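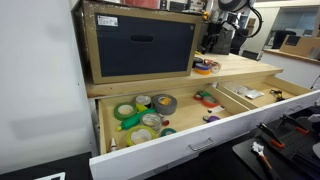

Caja de almacenaje sobre la encimera, con el cajón abierto debajo.

Portada > Actividades > Convocatorias > Encuentro de agosto

Agenda | Cursos | Coro | Socios | Contacto

Convocatoria de participantes para el Encuentro de Música y Cocina de Tilora

Publicado el martes, 12 de enero de 2021

La asociación cultural Hanetora abre el plazo de inscripción para participar en el Encuentro de Música y Cocina, que se celebrará en agosto en la plaza Royer y en el salón del Centro Zavel. Buscamos músicos, grupos de baile, cocineros aficionados y personas que quieran contar o leer historias en público. No hace falta ser socio ni residir en Tilora.

El Encuentro dura 2 días. El sábado se dedica a la música y al baile, con un escenario en la plaza desde la tarde hasta las once de la noche. El domingo hay comida común en el salón, lectura de relatos a la hora del café y una última sesión de música sin amplificar. La edición anterior reunió a 400 personas en la comida del domingo y nos quedamos cortos de mesas, así que este año habrá dos turnos.

Música y baile

Se admiten solistas, dúos y grupos de cualquier estilo tradicional, propio o de fuera. Cada actuación dura un máximo de 21 minutos, contando la entrada y la salida del escenario. El equipo de sonido lo pone la asociación: micrófonos, mesa y altavoces. Los instrumentos los trae cada grupo. Hay un piano vertical en el salón — afinado en otoño — pero no se puede sacar a la plaza.

Los grupos de baile deben indicar cuántas personas salen a la vez. El escenario mide lo mismo que siempre y con más de doce bailarines se queda pequeño. Quien prefiera bailar en el suelo de la plaza puede pedirlo en el formulario.

Cocina

Los participantes de cocina preparan un plato para el domingo, salado o dulce, en cantidad suficiente para treinta raciones pequeñas. La asociación paga los ingredientes contra factura o tique. La cocina del Centro Zavel estará disponible desde las ocho de la mañana, con dos hornos y una cámara. Los guisos pueden venir hechos de casa. Todos los platos llevarán una tarjeta con los ingredientes y los alérgenos, que rellena quien cocina.

No se admiten frituras en la plaza. En el salón sí, siempre que se avise antes de julio.

Relatos

Pueden ser leídos o contados de memoria, en castellano o en otra lengua. Si es en otra lengua, pedimos un resumen de media página para repartir entre el público. La duración es libre hasta los diez minutos. El año pasado faltaron historias de oficios y de viajes, y nos gustaría oír alguna.

Qué ofrecemos

La participación no es remunerada. Hay un fondo de 3000 euros para gastos de viaje, que se reparte entre los grupos que vienen de más lejos y lo soliciten al inscribirse. Además, cada participante recibe la comida de los dos días y una entrada para un acompañante. Los grupos de fuera que necesiten dormir en Tilora pueden pedir alojamiento en casas de socios — las plazas son pocas y se asignan por orden de solicitud.

Cómo inscribirse

El formulario se recoge en la secretaría del Centro Zavel, por las tardes, o se pide por correo postal o electrónico. Hay que devolverlo firmado antes del último día de abril, junto con lo siguiente:

- Nombre del participante o del grupo y un teléfono.
- Descripción breve de lo que se presenta.
- Una grabación sencilla, en el caso de la música. Vale la del móvil.
- Necesidades de espacio, sillas o corriente.
- Solicitud de ayuda de viaje, si procede.

Los menores de edad necesitan autorización de la madre, el padre o el tutor, y deben venir acompañados el día de la actuación.

Las respuestas se enviarán durante el mes de mayo. Si hay más inscripciones que huecos en el programa, tendrán preferencia quienes no participaron en la edición anterior. El orden de las actuaciones se comunica en julio y no se cambia después salvo enfermedad.

El programa queda sujeto a las normas sanitarias que estén en vigor en agosto. Si hubiera que reducir el aforo, se mantendría la parte de la plaza y se suspendería la comida. En caso de suspensión completa, las inscripciones se guardan para la edición siguiente.

Para cualquier duda, preguntar por Colleen Penner en la secretaría. Las consultas sobre sonido conviene dejarlas por escrito, con el nombre del grupo, y se contestan en la misma semana.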